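Bottles on Their Sides: Wire Racks and Loose Stacks

Last updated: July

This page belongs to the Shim storage notes, a set of short write-ups on keeping ordinary household and small-shop goods in limited space. Earlier pages dealt with jars, tins and paper goods. The subject of this one is the filled wine bottle, stored lying down, either in an open wire rack or in a loose group on a flat surface. The pictures are about halfway down the page, after the notes on rack shape and bottle shape. Handling and spacing follow them.

Terms used on this page

Neck: the narrow part of the bottle, from the shoulder to the mouth.
Shoulder: the curve between the neck and the straight part of the body.
Body: the straight or nearly straight part that carries the main label.
Base: the closed end. It may be flat or have a hollow (the punt) pushed up into it.
Capsule: the sleeve of foil, plastic or similar over the mouth and the top of the neck.
Cradle: any dip in a wire or slat that a bottle settles into.

Rack shape

Wire racks for home use come in three common forms. The first is the upright tower, with one bottle to a level. The second is the folding grid, with square cells. The third is the open basket, in which the long wires are bent into waves and each low point of a wave acts as a cradle. The basket is the least strict of the three. It accepts a bottle laid square to the wires, and it also accepts one laid at an angle, although a bottle at an angle bears on fewer wires and takes up the room of its neighbors.

The wave spacing decides what the basket will hold. Where the low points are closer together than the width of the bottle body, bottles cannot lie in adjoining dips and every second dip is wasted. Where they are much farther apart, the body drops between wires and the neck end rises. The Odton shelf trial used three baskets with different spacing. The one that gave the least trouble had dips slightly wider than the widest bottle in the batch. It held fewer bottles than the narrow one on paper and the same number in use.

Wire thickness matters less than expected for the load but does matter for the labels. Thin wire presses a line into a damp paper label within a few weeks. Coated wire presses a softer line. Plain wire at Joverley, in a room with an outside wall, left rust marks on the labels of the lowest row, and that rack was withdrawn.

The feet should be checked separately from the rest of the rack. On a smooth top, such as polished stone, glazed tile or sealed board, a light wire rack slides when a bottle is pushed into it. Rubber caps on the feet cure this. A folded cloth under the rack also works but traps moisture if a bottle weeps.

Bottle shape

Straight-sided bottles with a high shoulder are the easiest to rack and the easiest to stack loose. They lie level, and two of them side by side touch along most of the body. Sloped-shoulder bottles touch only near the base and leave a gap toward the neck. A long group of sloped bottles all facing the same way will fan out at the neck end. Turning alternate bottles base to neck closes the group up, at the cost of having to reach from both sides.

Color of glass has no effect on how a bottle lies, but it has a large effect on how fast it is found. In a rack of mixed stock, a blue bottle is picked out at once among dark ones. Two dark bottles with similar labels are regularly confused when the label faces down. The Clallton store solved this with a colored band on the neck for each type, which can be read from the end of the rack without turning anything.

Clear glass needs the most care in placing. The edge of a clear object on a patterned surface is hard to see, since the pattern carries on through it, and it gets knocked by a hand or sleeve reaching for something darker behind it. Clear items should be kept to one side of the work area and not in front of the rack.

Pictures
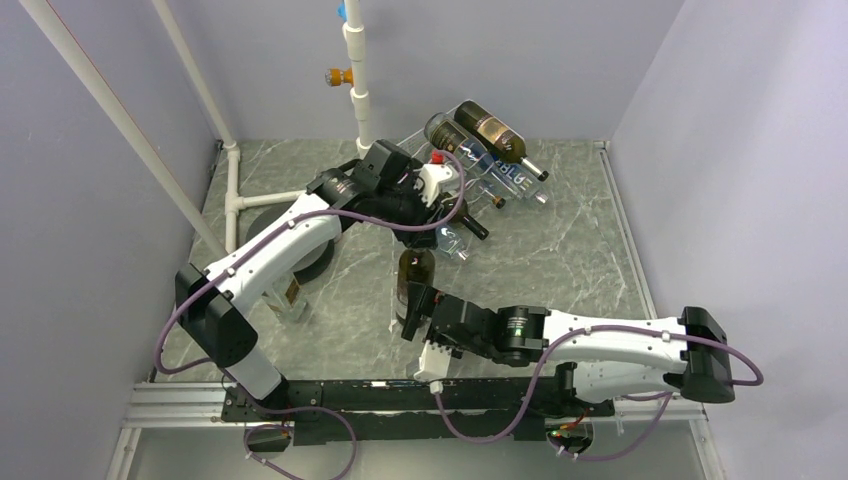
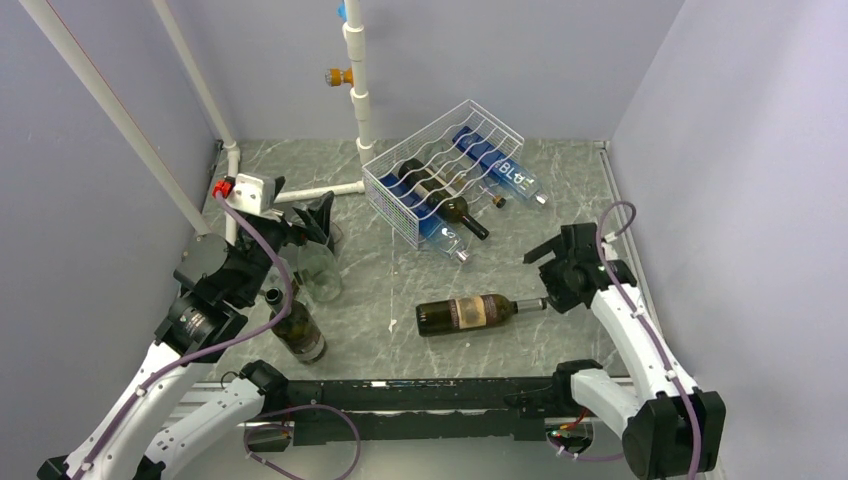

Wine bottles on a gray marble-patterned surface. First picture: five bottles in a loose pile toward the back, necks pointing more or less the same way. Second picture: blue and brown bottles in a white wire basket rack, with one bottle lying flat at the center, its white capsule to the right.

Notes on loose piles

A loose pile is acceptable as a short-term arrangement on a level surface. It is not storage. The bottles at the outside of the bottom layer carry a sideways load from everything above them, and friction against the surface is all that resists it. On a smooth top the friction is low. The pile should have a stop on each open side: a wall, a batten, a box or a rolled towel.

Removing bottles from a pile is done from the top and never from the side. Where two bottles lie crossed, the upper one is taken first even when the lower one is wanted. With necks facing one way, the hand goes to the body and not to the neck. A bottle lifted by the neck swings at the base end and strikes the next one.

A single layer is preferred wherever the surface is large enough. Bottles in a single layer can be read and turned without being lifted, and they can be taken in any order.

Notes on the open basket

Load the basket from the back. The first bottle goes against the far side, square to the wires, and should be allowed to settle before the second is placed. If the first bottle ends up diagonal, correct it then. A diagonal bottle in the middle of a basket fixes the position of everything laid after it, and the whole row usually has to come out again to straighten it.

Neck direction should be chosen once for the basket. In a corked bottle stored for months, the position that keeps the cork in contact with the wine is the one to use, which in a level basket means flat or with the neck a little low. Screw-cap bottles can face any way. Mixed closures in one basket should follow the rule for corks.

Short items get lost. A half bottle or a sample bottle in a basket made for full-size stock falls into the gap between two bodies, and often only its top can be seen. It should go in last, on top, or in a separate tray.

Do not fill the basket above the top wire. The bottle on top may appear steady, but there is no cradle under it and it will roll when the basket is shifted.

Spacing around the rack

Working room is needed at the neck end and at one long side. For one-handed loading, a clear strip a little longer than a bottle is enough. This strip is also the place to set a bottle down while the rack is rearranged. A bottle laid in the strip should be parallel to the strip. Laid across it, the bottle can roll toward the rack and strike the bases or necks there.

A back wall and two side walls around the work surface are helpful. They stop a rolling bottle before it reaches an edge. The front edge remains the weak point, and a low lip there is worth fitting. At Clallton the lip is a strip of square molding fixed with double-sided tape, low enough to reach over without lifting the wrist.

Level and surface check

A bottle is a good level. Lay an empty straight-sided one in the middle of the surface, release it, and wait. If it creeps, turn it a quarter turn and test again. Both directions have to pass. At Odton the bench passed in one direction only, and the fault was a folded leg that had not locked. After the leg was seen to, the bench passed in both.

Wipe the surface before loading. Grit under a glass body scratches a polished top, and it also acts as a set of small rollers. Old label adhesive has the reverse effect and will hold a bottle firmly enough to tear the paper when it is picked up.

Records

Each rack in the notes has a card with the rack number, the date of loading and the neck direction. The basket used for the Joverley comparison is card 617. It was loaded and unloaded 100 times with mixed stock. Nine loadings were marked as poor, meaning that at least one bottle had to be moved again after the basket was full. Seven of those nine had a diagonal bottle in the middle. The other two had a short bottle in the lower row. A longer run of 1000 loadings has been proposed, but it would need a second set of labels, and the present ones are worn at the edges.

The card has no entry for breakage. Breakages are kept on a separate sheet with the glass type and the point of contact, and these will be added to this page when there are enough to sort.

Corrections

The earlier version of this page gave the folding grid as suitable for all bottle shapes. It is suitable for straight-sided bottles. Wide sloped bottles bind at the base in the smaller cells and should not be forced.

The term "cradle" was used for the whole rack in one paragraph. It has been changed to "basket."

Related notes

Jars on open shelves: lids, labels and reach
Storing tins by date in a shallow drawer
Clallton store: neck bands and how they are read
Odton shelf trial: wave spacing in three wire baskets
Joverley: rust marks on paper labels
Edge lips for worktops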